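18 Mar 2019

Spent the evening in the company of a dead desktop again. My social life continues to thrive.

This one has been sulking under the desk since December, when it stopped waking up and I responded by putting a plant on it. The plant is doing fine. Tonight I finally wanted the old tax folders off it, plus 3000 photos I have never once looked at and now cannot live without, so the side panel had to come off.

I always forget how roomy these things are. You pay for a computer and get a large black box of air with a green board at the bottom of it. Also dust. I moved a fair bit of that onto my sweater before I got anywhere near a screw.

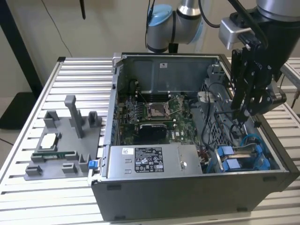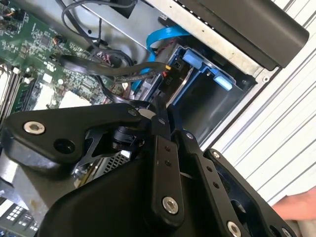 The patient, open. Green board in both.

The socket looks so naked with the lever up. I kept wanting to put a blanket over it. The replacement chip is coming from Grajales, who promised it in 10 days and have since gone very quiet. Their last email was 31 words long and most of those were the return policy.

Read up on thermal paste while I waited for the kettle. People have opinions. One man on a forum has been defending the pea-sized blob against all comers for 10 years, and I hope he has somebody to eat dinner with.

Blue SATA cable: fine, I think. Power supply: no idea, it has a very long label and I got through two lines of it. Will look up the rest tomorrow if my back allows.

Must buy more screws. Must also find somewhere else for the plant.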